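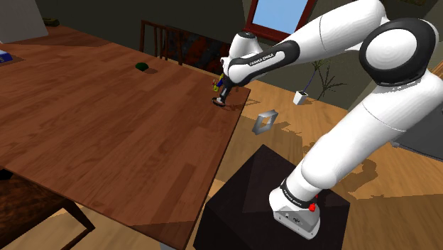

Chapter 7
Beetles in timber

By the end of this chapter you should be able to:
tell old woodworm damage from a live infestation
describe the life cycle of the common furniture beetle
decide when treatment is needed and when it is enough to dry the timber out

7.1 What woodworm is

Woodworm is the everyday name for the young of several beetles that feed on wood. In British homes the one most often met is the common furniture beetle. The adult is brown and only a few millimetres long, and it does little harm. The damage is done by the grubs, which tunnel inside the timber for three years or more before they turn into adults and bite their way out, mostly between May and August.

The round holes left behind are one to two millimetres across. Householders often take them as a sign that beetles are at work now, but a hole only shows that a beetle has left. It may have done so last summer or before the present owners were born.

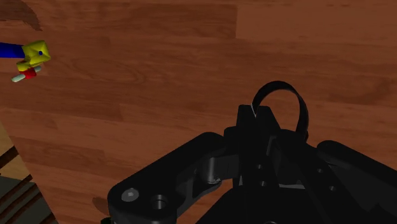 Figure 7.1 Plank surface with grain, knots and seams between the boards.

Eggs are laid in cracks, in rough end grain and in old exit holes. Sapwood is eaten first. Grubs do poorly in dry timber, so heated rooms have fewer live cases than cellars, sheds and the spaces under ground floors.

7.2 The Sterside survey

The Sterside survey is used throughout this chapter. Inspectors visited 1,081 houses and found exit holes in 129 of them. Fresh bore dust, a pale gritty powder, was found in 32. The other houses with holes were checked again the next summer, after paper had been pasted over the marked areas. No new holes came through.

Most of the live cases were in floor joists close to damp ground. The Bandara estate, built with poor airflow under the floors, had more than its share.

Before you read on, look at a piece of old furniture at home or in a second-hand shop. Note where any holes are, whether their edges look sharp or worn, and whether there is dust beneath them. You will need your notes for section 7.3.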